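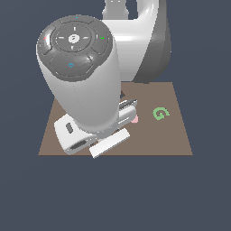

Granalico is a small scripting language for rendering and simulation work, and on 4 September 2022 its developers opened their office in Grarstead to anybody who wanted to see how the compiler is made. I write such scripts in my job, so I took the early train. The first talk was about default values, a subject I expected to be dry. A scene file in Granalico can be very short, and all the rest is filled in by the language. The speaker showed us which defaults they regret. The worst is the unit of length, which was chosen in the first week and can not be changed now without breaking the scripts of every user.

After the coffee we were divided into groups of 10 and my group went to the parser room. It is a normal room with normal desks, but on one wall they have printed the full grammar, 304 rules, on long strips of paper. Some rules have pencil notes beside them. I spent too long there and missed the beginning of the next demonstration.
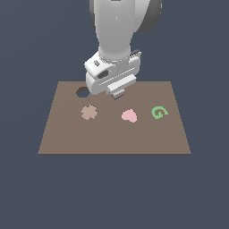
Source: Granalico open day, visitor pages

The demonstration was about error messages. Last August the team collected the messages which users complained about most, and they rewrote 76 of them. The old text for a missing bracket was only "unexpected end". The new one gives the line where the bracket was opened, and I would have saved many evenings with it. A visitor from Vulport asked if the messages will be translated. The answer was yes, but first they want to finish the English ones.

Then we saw the test suite. It has roughly 900 small programs and it runs after each change to the compiler. One test failed while we were watching, and the developer at the keyboard explained calmly how she would search for the cause. For me this was the best part of the day.
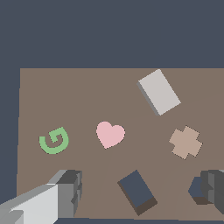 She first cut the failing program in half, then again in half, until only four lines were left. The fault was in the way a loop variable was copied. She did not repair it in front of us, she only wrote a ticket and went on.

Lunch was soup and bread in the corridor, a bit crowded. In the afternoon there was a session on packages, where I understood less - the version rules are quite complicated and the slides went fast. The slides are promised for the website.

The office is ten minutes on foot from Grarstead station, and entrance was free. You had to register before.

Zalewska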